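# Looking after a wooden board (and the odds and ends that live on it)

I've got a bit of a soft spot for wooden boards. There's one for bread, one for onions and garlic (never the two together, I learned that with a Victoria sponge), and a big one out in the workshop that gets used for everything from sorting screws to painting small bits and bobs. They all get much the same treatment, so I thought I'd put it down in one place.

## Washing

Hot water, a drop of washing-up liquid, a soft brush, done. Wash both sides even if you've only used one, or the board will start to cup. Mine went like a saucer after one lazy winter and rocked every time I sliced a loaf.

Don't soak it, and please keep it out of the dishwasher! Boards made from glued strips hate it. The glue lines start to open up and you end up with a crack just wide enough to hold a week's worth of crumbs.

Stand it on its edge to dry. I lean mine against the tiles with a wooden spoon behind it so the air gets round.

## Oiling

Food-safe mineral oil is my usual. Warm the bottle in a mug of hot water first, pour on more than you think you need and rub it in with an old T-shirt. Leave it overnight, wipe off whatever's still sitting on the top, and do it again if the wood looks thirsty. I do mine in February and then whenever water stops beading on it.

Digby Whitcombe swears by walnut oil. It smells lovely, but I don't use it because my niece has a nut allergy.

## Getting rid of marks

- **Onion smell:** coarse salt and half a lemon, scrub, rinse, dry.
- **Beetroot:** same again, but leave the salt on for ten minutes.
- **Paint spots in the workshop:** let them dry properly, then lift them with a plastic scraper. Go with the grain.
- **Fuzzy patches:** fine sandpaper, wrapped round a cork block, then oil.
- **Black rings from a wet tin:** these go deep. I've sanded one out, and left two others where they are.

## Stopping it sliding about

A damp tea towel under the board works in the kitchen. On a metal bench I like a square of that rubbery drawer liner, cut 2 cm smaller than the board all the way round so it doesn't peep out and collect fluff. I bought a roll from Cutley for my drawers and there was loads left over.

If you've a bench top with holes in it, check underneath now and then. Sawdust goes straight through, and so does anything smaller than a pea. I found 39 panel pins under mine, after buying a new box.

## Using one as a tray for small things

I love a big pale board for sorting. Toy blocks, drawer knobs, jigsaw pieces, whatever needs a once-over. Bright colours show up beautifully on light maple, so you can spot a chipped corner or a missing piece straight away, and cylinders are much better stood on their ends or they'll be off across the bench before you've turned round.

Lucimara Brandão sorts by colour first and shape second, and I've come round to her way. Put the reds together, the yellows next to them, and leave a good clear patch in the middle to work in.

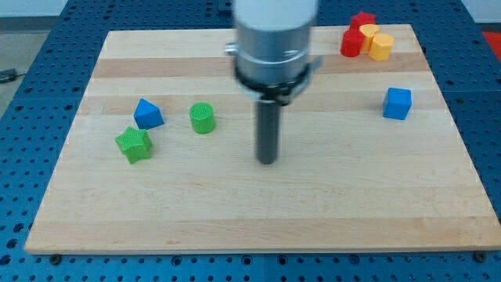 ## Cleaning wooden and plastic blocks

Plastic ones can go in a bowl of warm soapy water. Anything with ribs or grooves wants an old toothbrush, worked along the lines, and a good shake afterwards. Painted wooden ones only get a wrung-out cloth – wipe, dry, next one.

Let the lot air on a towel before they go back in the box. I use a shallow one with a lid, 28 cm across, and it slides under the bench beside the sandpaper.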